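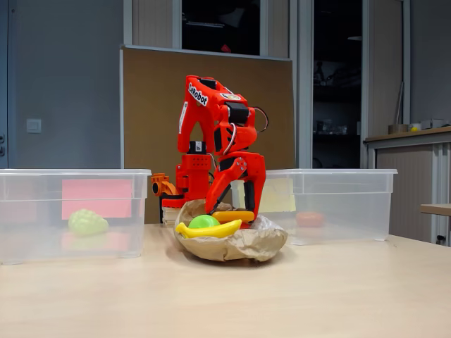 Should a small town pay to keep its own library open when there is a bigger and better one 22 miles away? I think it should, and I think it should do so cheerfully, without asking the library to prove itself every spring as though it were a lodger behind with the rent.

I live in Pemell, which has 3000 people, a decent baker and a library in what used to be the corn merchant's office. It opens until seven in the evening for part of the week and shuts for lunch on the other days, and I have been fond of it for longer than I care to work out. The argument for closing it is a perfectly sensible one. Vudby has a splendid library with a café and a music room, the bus goes there, and most of what people want to look up they can look up at home. I have used the one in Vudby and I liked it very much.

But the bus takes the best part of an hour, and it doesn't take a child of nine who has finished a book at four o'clock and wants the next one before tea. That child can walk to ours. So can the man who reads the paper by the radiator all through November, and so can I, when I have a form to fill in and would like somebody patient to sit near while I do it -- I am not proud about forms.

People who favour closure often talk about loans, and I do understand why, as loans are easy to put in a column. Our loans have gone down. What has gone up, as far as I can tell from sitting there, is everything else: the knitting, the homework, the young mothers who come in for one picture book and stay until the rain stops. I wouldn't know what column to put the rain in.

It would be unfair of me to pretend that the money grows on trees. The roof wants doing, and the heating is a sort of long-running family quarrel. If the council said we must open for fewer hours, or share the building with the post office counter, I would grumble and then agree. Sharing seems to me a very good idea, in fact, and I'd happily queue for stamps beside the large-print thrillers.

Closing is another matter, as a library that has been shut for 2 years is very hard to open again. The shelves go, then the lease, then the habit of walking down there after school, and I should think the habit is the part that takes longest to grow back. I'd ask anyone on the council who is still making up their mind to go in one wet afternoon, take off their coat and stay for an hour or so. The chairs by the back window are the comfortable ones.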